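Hi all - January update on the Manarberg tenants' laundry and repair room, written with a cup of tea going cold next to me, so forgive the rambling.

First the good part. The Matheson money came through, all 1000 of it, and we've spent nearly 30 percent so far. Most of that went on the secondhand dryer from Rodico (delivered, up the ramp, plugged in, humming away!) and the rest on hoses, detergent and a proper lock for the supply closet. Receipts are in the blue folder, and I'll scan them before the next payment is due.

The sign-up sheet has been the big surprise for me. I figured we'd get a trickle from the Imelport side of the street, and instead they grabbed most of the evening slots in the first week. I had to add a second page, then redo the whole thing because I'd drawn the columns too narrow for people's apartment numbers.

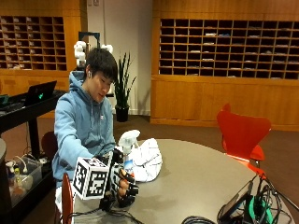 Fulgencio Bravo wrote back to my last update that the evening slots are too short for anyone with kids, and that two hours would be a lot kinder than ninety minutes. He also wanted to know why the mending table closes at 6 when that's when most people get home.

Fair on both counts. I've moved the slots to two hours starting next month, which means we lose one per evening, but I'd take fewer happy people over a line of grumpy ones in the hallway. The mending table is harder. Our two sewing machines are both on loan and have to be locked up before the front desk goes home, so I've asked for a second key. No answer yet - I'll keep pestering.

Now the less good part. The floor drain backed up twice, and the second time it took most of a morning to clear. The plumber thinks it's lint, and I think he's right, so I've put a mesh sock on each outlet hose and asked everybody to empty the filters. I'm also about two weeks behind on
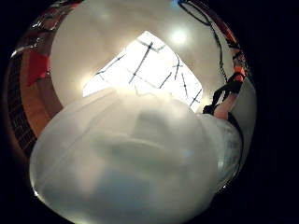
the price list, mainly from going back and forth on what to charge for big loads. Comforters eat up a whole cycle and it doesn't feel right to bill them like a bag of socks. My plan is to try a flat rate through spring and see if the power bill agrees with me.

Still to do before I write again: finish that list, get the second key, and find someone who can fix the wobbly folding shelf (I've tried, it's worse now). I'd also like to put a little of what's left toward a second drying rack, if that's OK with you. Just let me know before I order it.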